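Vrabec: recetario doméstico en texto plano

Vrabec reúne 200 recetas de cocina casera en español, pensadas para quien cocina con lo que hay en la despensa. La colección nació en Ginditdale a partir de los cuadernos de Peter Doležal y se publica en archivos de texto, uno por receta.

Contenido

recetas/ platos principales, sopas y guarniciones
postres/ 64 recetas, casi todas con fruta
tablas/ equivalencias de peso y volumen
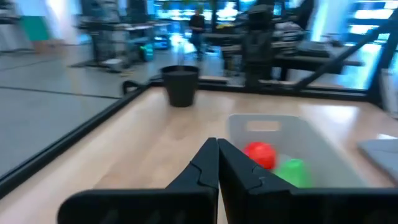

Figura 1. Tablero de tono claro con veta de madera.

Formato

Cada archivo empieza con el título, las raciones y el tiempo total. Las cantidades van en gramos y mililitros. Las temperaturas corresponden a horno sin ventilador; con ventilador, bajar 20 grados.

Las recetas de pera admiten manzana en la misma cantidad. Para compota, añadir el limón al final.

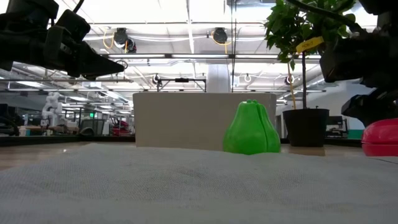

Figura 2. Pera verde y tela clara.

Limitaciones

Faltan los valores nutricionales. Los alérgenos solo están revisados en postres/. Las recetas de pan siguen en borrador hasta julio.

Correcciones

Liam Haslam mantiene las tablas. Los cambios se envían como parche, con el nombre del archivo en el asunto.

Última revisión: 17 de abril de 2026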